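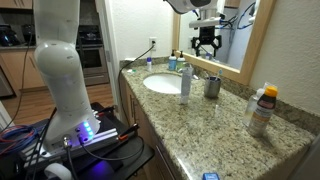
FILLOW, November 8, 2018

Maintenance of the domestic arm: revised procedure now in force

The Arabzadeh Institute has adopted a revised procedure for the setting up and routine care of the Flovix arm used in its home assistance programme. The procedure was drawn up by Phúc Ninh of the Technical Services Section and replaces the notes issued with the machine when it was delivered by Jakance in September. It applies to all staff who move, connect, operate or clean the unit, including those on short attachment to the programme.

The arm is stationed beside the vanity in the bathroom of the Institute's residential flat, with its base mounted on the platform next to the doorway to the kitchen. From this position it works over the washbasin and the granite countertop, among the ordinary articles found there: pump bottles, a toothbrush in a metal cup, sunscreen. The flat is furnished and kept as a home, and the programme intends that it should remain so. The care of the machine has therefore to be arranged without a workshop floor, fixed guarding or a permanent cable duct, and the standard instructions supplied for industrial cells have been of limited help.

Positioning the platform

The platform is to be brought in through the kitchen and placed parallel to the front of the vanity. The distance between the centre of the arm's base and the front edge of the countertop has been fixed at 670 mm. Staff should measure this with the steel rule kept in the equipment cupboard and should not rely on marks on the floor, which have been removed at the request of the Estates Office. The wheels are locked before any cable is connected. Once they are locked, the operator should press firmly on each corner of the platform in turn and check for rocking.

The bolts holding the base to the aluminium section are to be inspected at each change of location and after every 50 hours of operation. During the first weeks of use, one bolt was found to have worked loose following a series of rapid wiping movements. No damage resulted, but the arm's recorded positions had shifted enough to affect its grasping of small articles, and a day was spent recalibrating. A paint line has since been applied across each bolt head so that any movement can be noticed at a glance.

Cables

Most of the faults reported to Technical Services so far have concerned cables. Of particular importance is the run along the rail on which the base stands. The connectors at the front of the base must be seated by hand and never with pliers, and the cable should leave each connector with a gentle curve. The cable with the orange-tipped connector is to lie along the rail and be secured at both ends before the arm is powered. Spare lengths of red and blue wire should be coiled and kept at the side of the platform, away from the joints.

Particular attention is drawn to the black cord plugged into the wall outlet above the countertop. It passes over the edge of the counter on the platform side. This arrangement has been accepted by the Safety Office on three conditions. The cord must be kept at the end of the counter away from the basin. The tap must not be run while the arm is powered, and any exercise involving water is to be carried out with a dry basin until further notice. The cord must also have sufficient slack for the platform to be drawn back by hand in an emergency without pulling the plug. Helju Jankauskaitė of the Safety Office will review these conditions at the end of the quarter, when a second supply on the kitchen side is expected to be available.

Starting and stopping

Before power is applied, the operator is to confirm that the arm is folded clear of the mirror and that the bathroom door is open. The lights on the front of the base should be observed throughout the starting sequence. A steady blue-violet light indicates that the controller has accepted the configuration. Should the light flash or fail to appear, the arm is to be switched off at once and the matter reported. A second attempt may be made by Technical Services staff only.

The gripper is brought to its rest position above the countertop at the end of each session. It must not be left closed upon an article overnight. On two occasions a bottle was left between the fingers, and the finger pads took a permanent set which made them unsuitable for lighter objects.

Cleaning and inspection

A bathroom is a demanding place for a machine of this kind. Soap, lotion and toothpaste gather on the gripper fingers and, if neglected, find their way into the linkage. The fingers are to be wiped with a lightly dampened cloth at the close of each day and dried immediately. Solvents and bathroom sprays must not be used on any part of the arm. The white covers may be wiped with a dry cloth only, taking care around the elbow joint, where lotion tends to collect along the seam.

Diễm Đỗ will carry out a full inspection after every 300 hours of operation. This comprises a check of each joint for play, replacement of the finger pads, and a comparison of the arm's movements against the reference positions recorded on installation. The unit will be withdrawn for 2 working days on each occasion, and the programme calendar will be adjusted accordingly. Researchers are asked not to book sessions provisionally within these periods.

Records

A bound logbook has been placed in the kitchen. Each entry should give the operator's name, the hours run, the condition of the cables and any article dropped or damaged. Entries such as "all fine" will no longer be accepted. Kevin Huanca will transfer the entries to the central register each week and will return incomplete pages to the person concerned.

Training

Staff who have already been cleared to operate the arm may continue to do so, provided that they have read the procedure and signed the copy held by Technical Services. New operators will attend a half-day session in the flat under the supervision of Hòa Thân, covering positioning, cable routing and the manual release of the gripper. Places are limited by the size of the room, and applications should be made through heads of section.

Questions on the procedure, and reports of any difficulty in applying it, should be addressed to the Technical Services Section.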